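Stiltberg Men's Golf Trousers, Slim Leg

Item 426
Colors: navy, stone, charcoal
Waist sizes 30 to 42, regular and long leg

The Stiltberg is our everyday golf trouser. It has a flat front, belt loops wide enough for a standard golf belt, and a leg that narrows below the knee without gripping the calf. The fabric has some stretch in both directions, so it moves with you when you bend to read a putt or step down into a bunker.

There are 4 pockets: two at the side and two at the back. The right back pocket closes with a button and takes a scorecard. The side pockets are cut deep, and tees stay put in them when you sit in a cart.

Most clubs that ask for tailored trousers will accept this style. It has no outside seams, drawstring or cuffed ankle. If your club has its own written rules, check them before you order, as we can't take back trousers that have been hemmed. 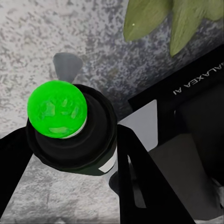
Green cap, black body, on speckled gray.

Sizing
The Stiltberg runs true to size at the waist. If you are between sizes, take the larger one. Players who own our older Lutness trouser should order the same waist but may want the long leg, which is a little shorter here than it was on that style.

Care
Machine wash cold, inside out. Hang to dry. Warm iron if needed. Do not use fabric softener, which wears down the water-resistant finish.

Goes with
Castellanos polo, item 347
Stilludau lightweight rain jacket, item 502

Delivery and returns
Orders leave our warehouse within two working days. Unworn trousers can be sent back within 30 days with the tags on. Exchanges for a different size ship free. Charcoal in the long leg is out of stock and will be back in September.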